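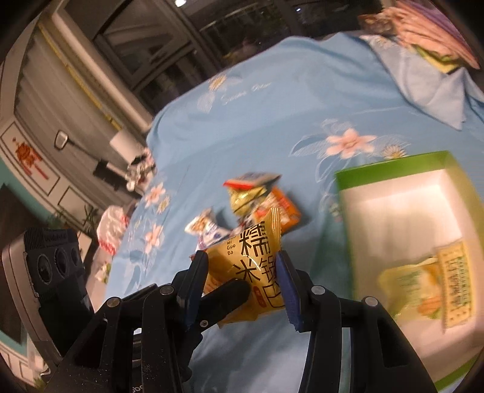 **Can one person set up the Tirkanine before a bar gig?**

One person can do it, and comfortably. The heaviest single piece is the bass cabinet, it rides on its own wheels, and the two columns lift out of their bags and slot straight onto their bases.

# Merkell Tirkanine small-room PA

We've carried plenty of sound systems up plenty of back stairs at Brelteck, and the Tirkanine is the one our own bands keep fighting over. It's a complete PA for bars, back rooms, coffee shops and the kind of hall where the stage is really just the end with the rug on it. Two slim columns, one bass cabinet, one stage box, all the cables, and bags for everything (good bags, too, with zippers that run all the way round!).

Merkell rates it at 3000 watts peak. Peak numbers are peak numbers, and every maker likes a big one, so what we'd tell you is that it fills a room of 200 people with a full band playing and still has something left when the singer leans in. Past that size, or outdoors on a windy street, we'd steer you to a second bass cabinet.

## What it sounds like

Voices are the best part. Most small systems we've used make a singer sound as if they're standing in the next room with the door open, and you end up pushing the vocal until it squeals. With the Tirkanine the words just arrive. You can stand at the bar, off to one side, with somebody shaking a cocktail next to you, and still follow the second verse.

The low end is round and fairly polite out of the box. Upright bass sounds lovely. If you play with a hard-hitting drummer, or there's a DJ on after the band, turn the cabinet's rear dial up to two o'clock and it wakes up nicely. We leave ours at noon for acoustic nights.

Up front, under the columns, the first row gets a little less treble than everyone else. Tilting the heads down one click mostly sorts it out.

## In the box

- 2 column speakers with bases and spacer poles
- 1 bass cabinet with wheels and pull handle
- 1 stage box, eight inputs
- 2 speaker cables, 1 link cable, 2 power cables
- Bags for the columns and a padded cover for the cabinet
- Printed manual, 144 pages, with the English section first

Microphones and stands are not included. We stock both, and you can ask for a bundle price at the counter.

## The stage box

Eight inputs doesn't sound like a lot, and for a nine-piece soul band it isn't. For a trio or a four-piece with three vocals it's plenty, and we love how little there is to learn. Every input has a level knob, a tone knob and an echo knob. Four of them take instruments directly, so a keyboard or an acoustic guitar with a pickup can skip the extra box.

Each input also has a mute button that lights up red, big enough to hit with a boot. Mute everything before you plug or unplug, as you would with any system.

There are two monitor outputs on the back, each with its own mix. They're line level, so you'll need powered wedges.

Phone music for the break comes in on a mini jack on the side. There's Bluetooth as well, and it works, but a busy room full of phones can make it stutter and we'd use the wire. Keep a spare mini cable in the bag. Somebody will borrow the first one and it'll go home with them.

## Setting up

1. Wheel the bass cabinet to one side of the stage, tucked near the wall but with a hand's width behind it for the fan.
2. Put the column bases at the front corners, ahead of the microphones.
3. Add the spacer poles, then the columns. Turn until they click.
4. Run both speaker cables back to the cabinet and the link cable to the stage box.
5. Turn all levels down. Power on the stage box first and the cabinet second.
6. Bring up the lead vocal, then build the rest around it.

When you pack up, go the other way: cabinet off first, stage box last. Do it in the wrong order and you'll get a thump that makes the whole bar look up.

## Where we've had it

Noemi Ferri mixed a whole month of Monday open mics on our demo set, in a long, narrow room with a tin ceiling that has beaten better-known systems than this one. Her notes say "less echo than I'm used to, kept the columns a bit farther forward, would take it home." She also asked for a longer link cable, and she's right, the supplied one is short if you want the stage box at the back of a deep stage. We now keep a longer one on the shelf.

In March it did a run of songwriter evenings at the Sorrentino, where the band plays in the front window and half the crowd is on the sidewalk. Graziella Palumbo books the music there and ended up buying a set for the house. The columns take up so little floor that she got a table back, and on a busy night a table matters!

## Good to know before you buy

The column bags are snug. Put the columns in with the grilles facing the flat side, or the zipper fights you.

The fan in the bass cabinet comes on when the system has been working hard. You won't hear it during a set. You might hear it during a very quiet poem.

Drink holders it does not have, and yet every surface of a PA gets used as one. The top of the cabinet is sealed against splashes, but the stage box is not. Put it on a stand or a chair, away from the pints.

Spacer poles from older Merkell columns look the same and don't fit. Please don't force them. The sockets are a tight match and we've had to replace one already.

## Rent or buy

Our stock number for the full set is 3843, and quoting it saves time on the phone because Merkell also sells the columns alone under nearly the same name. The set can be rented by the night or by the week, and if you buy within a month of renting, the rental comes off the price.

Come and hear one first. We keep a set wired up in the back room, and you're welcome to bring your own guitar, your own microphone and your loudest friend. Afternoons are quietest. If you want to run a full band through it, call ahead so we can move the drum shelves out of the way.

Pickup is from the side door, and there's a ramp. We'll help you load.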